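Lirari Workspace Refit – Progress Report
Prepared for the Dranport Small Premises Fund
Date: 2023-06-30
Prepared by: Pendo Gachanja

Status: on schedule for stage two, with one item carried over (acoustic panels, see below).

Scope recap

The grant covers fit-out of the shared office at Lirari: desking, task seating, desk-mounted dividers, supplementary lighting and cable management. Building works, including the ceiling light fittings and the floor finish, were excluded from the application and remain the landlord's responsibility.

Work completed this period

Desks have been assembled and levelled. Two of the Wadent frames arrived with cross-members drilled off centre and were replaced by the supplier at no charge. Cable trays are fixed to the underside of all desks, set back 400 mm from the front edge to keep knee clearance. Power has been tested and tagged.

Task chairs were delivered flat-packed and assembled on site. Gas lifts were checked through full travel. One armrest bolt had a damaged thread and has been replaced from spares. 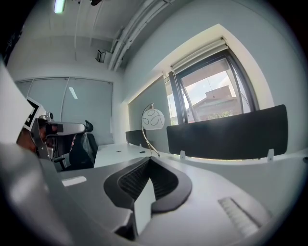
Divider selection was the main technical question this period. The original specification called for floor-standing screens, which would have taken up circulation space along the desk run and complicated cleaning. The revised specification uses desk-mounted panels in two sizes. The larger panel, in black fabric, is held by two small white clamps at its lower edge, so the desktops need no drilling and the layout can be changed later. The smaller panel stands to the left of the lamp. Clamp pads are to be rechecked for marking of the white desktop finish after six weeks of use.

Lighting was measured at desk height with the overhead lights on. Readings were adequate for screen work but uneven towards the ends of the run. Desk lamps are being trialled to correct this. The trial model has a frosted spherical shade on a curved stem. It gives a diffuse light with little glare on screens, though the stem takes up more desktop than a clamp-on type would. A decision between the two types is due before the October order.

Variations and budget

The change from floor-standing to desk-mounted dividers reduced that line by about 6 per cent. We propose to move the saving to the lighting line. No other variation is requested.

Outstanding items

Acoustic wall panels (Mabula): delayed at the supplier's end, revised delivery date awaited.
Lamp trial: user feedback forms to be collated.
Chair height labels: to be printed and fitted.
Asset register: serial numbers entered for desks – chairs still to be added.

Invoices for desks and seating are attached separately. The lighting invoice will follow with the next claim.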